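What Is Inside a Kitchen Cupboard?

Most kitchens have a row of cupboards under the worktop. They are called base units.
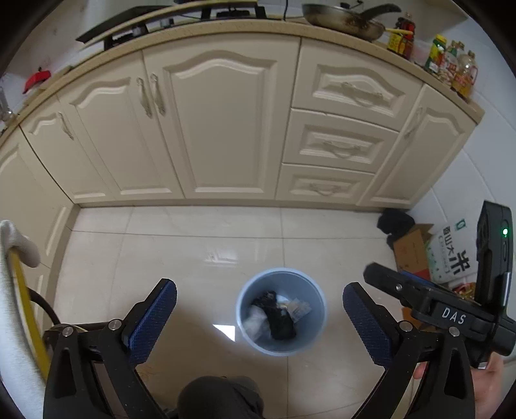
A base unit is really a box with no front. It has two sides, a bottom, a back and usually a shelf. The door is fixed on afterwards with hinges. Many hinges are hidden inside, so when the door is shut all you see is the door and its handle.

Why do doors have handles on one side?

A door swings from its hinges, like a gate. The handle goes on the side away from the hinges, where it takes the least effort to pull. Try pushing a door open close to the hinges and you will feel how hard it is. When two doors open away from each other, their handles sit next to each other in the middle.

How do drawers work?

A drawer does not swing. It slides on two runners, one on each side. Its handle is often in the middle, so that it pulls out straight. Drawers are good for small things such as spoons, which would get lost at the back of a deep cupboard.

What is a toe-kick?

Look down at the bottom of a kitchen unit. There is often a strip set back from the doors, near the floor. This is the toe-kick, or plinth. It leaves a space for your feet, so you can stand close to the worktop without leaning. Behind it there may be legs holding up the unit – and sometimes a lost pea or two.

Why are some doors patterned?

A raised or sunken shape on a door is called a panel. Long ago, joiners fitted a thin panel inside a strong wooden frame. Wood swells in damp air and shrinks in dry air, and the loose panel had room to move. Many new doors are made from one flat board, with the pattern cut or pressed into it.

Words to know

Hinge: a joint that lets a door swing.
Runner: a rail that a drawer slides on.
Plinth: the strip along the bottom of a unit.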